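Início | Mercados | Energia | Reportagens | Opinião | Assinaturas

Utilizamos cookies próprios e de terceiros para melhorar a sua experiência de leitura. Ao continuar a navegar, aceita a nossa política de cookies.

REPORTAGEM

O preço do calor

O aquecimento a pellets prometia sossego a quem estava farto de olhar para o mercado do gás. Agora há quem olhe para o mercado dos pellets.

28 de maio de 2024

O silo da cooperativa de Cekcombe fica atrás do pavilhão desportivo, pintado de um verde que alguém, numa reunião, achou discreto. Leva pellets para aquecer a escola, a piscina, o lar e uma rua e meia de moradias. A outra metade da rua votou contra a ligação e continua a gás, circunstância que durante dois invernos deu direito a comentários no café e que, desde março, mudou de sentido: agora são os do gás que perguntam, com muita delicadeza, como vai a fatura dos vizinhos.

A fatura vai mal. O contrato de fornecimento assinado com a Skamia tinha preço fixo até ao fim do inverno e uma cláusula de revisão que ocupa quatro páginas e que, na assembleia em que foi aprovada, se deu por lida. Quando chegou a altura de a aplicar, a tonelada subiu o suficiente para que a direção convocasse nova assembleia, desta vez com cópias para todos. Apareceu muito mais gente do que na primeira. O assunto ganha interesse quando vem em euros.

Convém dizer que a Skamia não inventou nada. Compra serradura e aparas às serrações, seca, prensa, ensaca o que vai para as lojas e manda a granel o resto. O problema está no princípio da cadeia. Quando se constrói pouco, serra-se pouco, e quando se serra pouco há menos serradura. O pellet é um subproduto com ambições de produto principal, e sofre as consequências: depende da vontade alheia de fazer telhados. Um inverno frio com a construção parada é o pior dos mundos. Um inverno ameno, como o último, devia ter sido o melhor, e os compradores passaram janeiro à espera de uma descida que a cláusula de revisão, indexada a uma média do ano anterior, ignorou com toda a calma.

A central de Bulach conhece bem esta conversa. É maior, queimou 3.691 toneladas na última campanha e tem um armazém capaz de guardar 2.000, o que lhe permite comprar na primavera, quando os fornecedores atendem o telefone ao primeiro toque. Cekcombe, com o seu silo discreto, aguenta 10 dias de frio a sério. Depois disso precisa do camião, e quem precisa do camião em fevereiro não costuma discutir o preço com o motorista.

Daí que a palavra mais ouvida nas assembleias deixasse de ser «sustentável» e passasse a ser «armazenagem». Ninguém se apaixona por um armazém. Custa dinheiro, ocupa terreno, exige seguro contra incêndio e obriga a medir temperaturas no interior do monte, porque o pellet húmido aquece sozinho – qualidade admirável numa caldeira e bastante menos no sítio onde se guarda o combustível. Mas quem fez as contas em Cekcombe chegou à conclusão de que a diferença entre comprar em maio e comprar em janeiro pagaria a obra antes de a caldeira precisar de ser substituída. Falta convencer a rua e meia.

A alternativa em cima da mesa chama-se Yook e é uma central de compras. Junta as encomendas de várias redes pequenas, negoceia por todas e fica com uma comissão. Os entusiastas veem nela o peso que Bulach tem e Cekcombe não. Os céticos notam que comprar em conjunto não acrescenta um metro cúbico a silo nenhum, e que em fevereiro o camião continua a ter de vir. Há ainda uma terceira corrente, pequena mas persistente, que defende o regresso ao gás e traz sempre um gráfico. O gráfico começa, por coincidência, depois do pico.

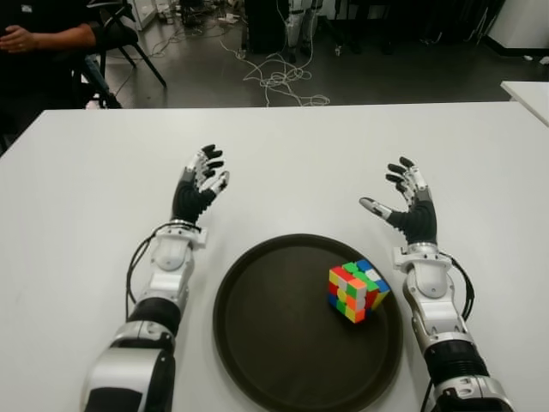
Fixar um preço para o próximo inverno significa escolher entre índice, prazo, volume mínimo e penalização, e cada escolha estraga uma das outras. Um prazo mais longo baixa a tonelada e sobe o volume mínimo; um volume mínimo mais alto protege do frio e castiga num ano ameno; uma penalização mais leve aparece de volta, disfarçada, no índice. É o cubo de Rubik ainda baralhado no seu tabuleiro redondo, com uma mão robótica aberta de palma virada para ele: muita engenharia à volta e as cores por arrumar. A direção de Cekcombe já conseguiu alinhar uma face, a do prazo, que será mais curto. As restantes ficaram para a próxima reunião.

Entretanto, a Skamia enviou uma proposta com três cenários, dos quais o do meio é o único que alguém tenciona assinar. Prevê um preço de verão para metade do consumo e uma média trimestral para o resto. A Yook respondeu com outra, mais barata na primeira página e mais comprida nas seguintes. Os moradores pediram, desta vez por escrito, um resumo de uma folha.

O resumo tem seis. Inclui um anexo sobre cinzas, que a cooperativa entrega gratuitamente a quem tenha horta e traga balde. A procura tem sido boa, até do lado da rua que continua a gás.

Artigos relacionados

– Serrações a meio gás: onde foi parar a serradura
– Como ler uma cláusula de indexação sem adormecer
– Bulach amplia o armazém e irrita os vizinhos
– Calor de rede: o que muda na fatura de verão
– Caldeiras a biomassa, a manutenção que se adia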